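**Bow and rose wallpaper in a tiny hallway, too much?**

*Mulugeta Fikre*

Okay so my hallway is three walls and a door, basically a closet you walk through, and I've fallen hard for those watercolor prints with the blue ribbon bows and pink roses. My budget is $200 for everything including paste. My sister says it'll feel like living inside a hatbox (she may be right, but I like hatboxes!). Do I paper all three walls or just the back one? And does the diagonal lattice kind make the corners a nightmare? I've only ever hung plain stuff, once, in April, and it has a bubble in it the size of a pancake.

**kavau_kitchen**

All three! Small spaces can take it, a single papered wall in a hallway just looks like you ran out of money. I like it with a grayish marble-look floor too:

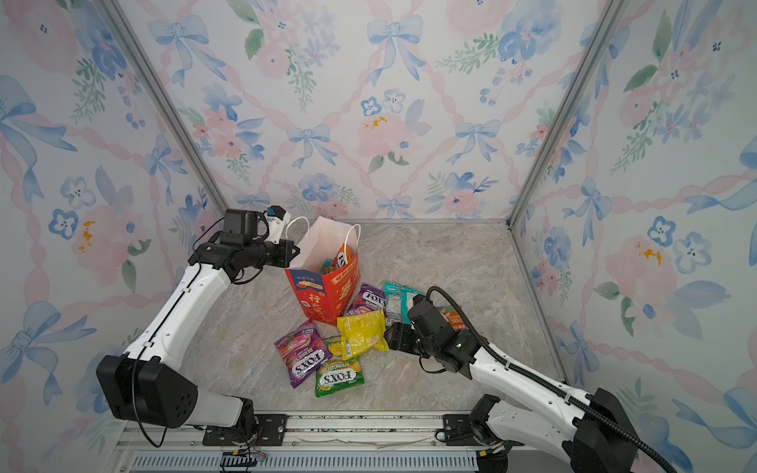
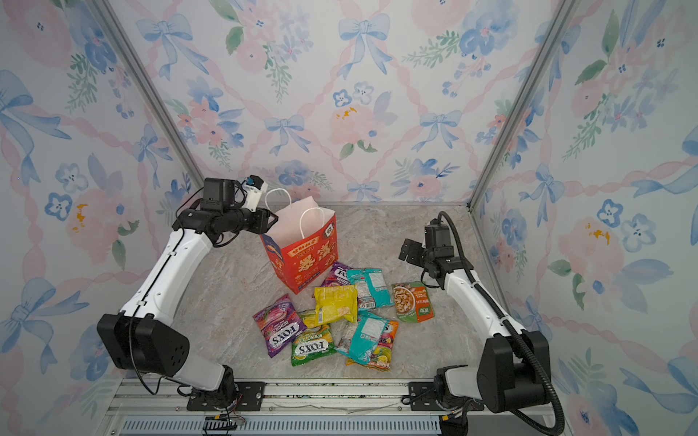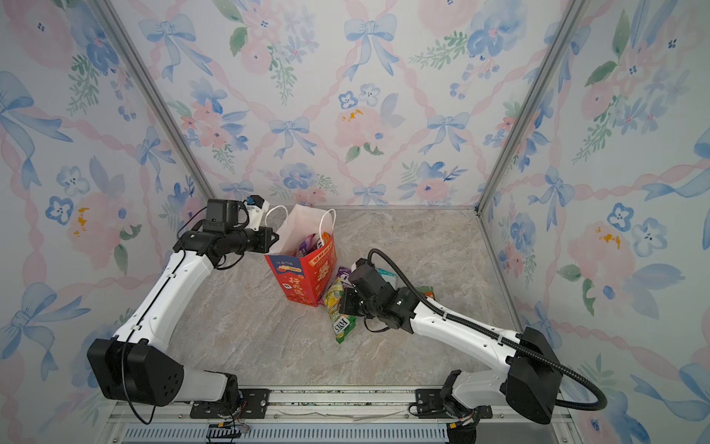
On the corners, don't try to wrap a full strip around. Cut it so you've got maybe a half inch going past the corner, then start the next wall with a fresh plumb line and overlap. You'll lose a bit of the pattern and you'll stare at it for 3 days and then forget it exists. Buy one extra roll from the same batch, and check the batch number on every single one before you open anything. I didn't, and one wall of my bathroom is slightly more peach than the others.

Oh, and measure the repeat before you order. If it's a 36 inch repeat you'll throw away a lot more paper than you think, and there goes your $200.

**Slamet Wibisono**

just paint it

**pirnix**

Prime first if the walls have glossy paint on them. Mine started peeling by the light switch and I had to redo that whole strip. Also turn the power off before you trim around the switch.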